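Getting Turmeric Stains Out of Plastic (and Off Everything Else)

Aug 10, 2020

I cook with turmeric almost every night in summer, so my kitchen has been yellow in one spot or another since I moved in. These are the things that work for me.

First, speed. A fresh splash wipes off most hard surfaces with a damp cloth and a drop of dish soap. Leave it until after dinner and you're in for a project — I've lost two good dish towels that way. Rinse with cold water before you go anywhere near hot.

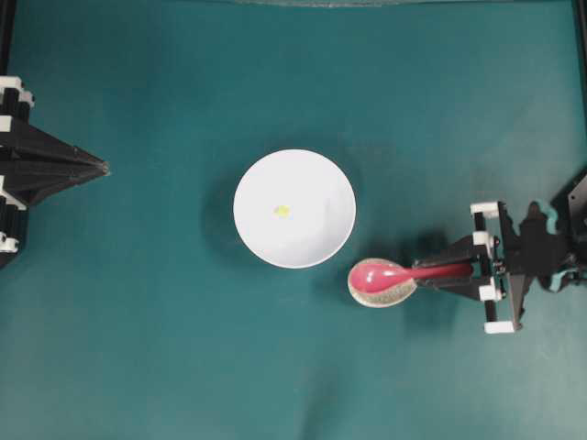 For plates and bowls that have already gone yellow, I make a paste of baking soda and water, thick like frosting, and smear it on with my fingers. Give it 90 minutes, then rub with a soft sponge. Skip the scouring pad! It scratches the glaze and the next curry settles right into the scratches.

Plastic is fussier. Soak it overnight in one part white vinegar to two parts water, wash as usual, then set it on a sunny windowsill. Sunlight really does fade turmeric, and it costs nothing. My old Muso storage tub took almost 7 days in July but it came back nearly clear (the lid never did, oh well). 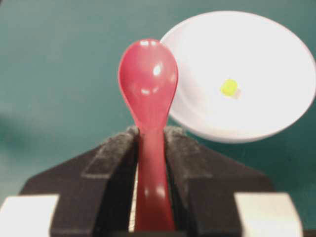 Red plastic spoon, nice and shiny.

Smells are a separate problem. If a tub still smells like onions after washing, crumple up a sheet of newspaper, stuff it in, snap the lid on and forget it till morning. Coffee grounds do the job too, but then you have to wash out the coffee grounds.

Painted walls scare me more than dishes. Try any cleaner in a hidden corner first, and dab, don't scrub — I rubbed a shiny patch into the paint behind my stove and I still see it every time I make toast. A little soap in lukewarm water, a white cloth so no dye comes off on the wall, and pat dry.

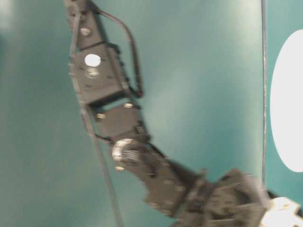 Smooth teal, deeper at the left and paler up top.

Wooden spoons I've mostly given up on. Lemon juice and salt will lighten them some, and after that I just call them my curry spoons and keep them in their own jar.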